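I spent 18 days with the Clorside team in January 2019, and I still dream about door handles!

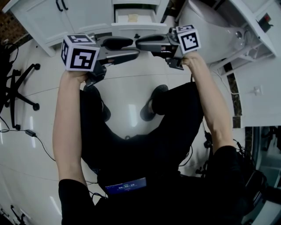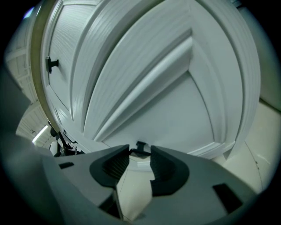 Their result is simple to tell: train on people's homes, and a policy copes better in strange ones. Previtz, their test arm, went from 2 new bathrooms in 5 to 3. Small, sure, but I cheered. The printed marker cubes on both grippers give the method its hand positions (the fussy bit), and a black handle on a white door is just the kind of thing it used to miss. Kitchens start in February.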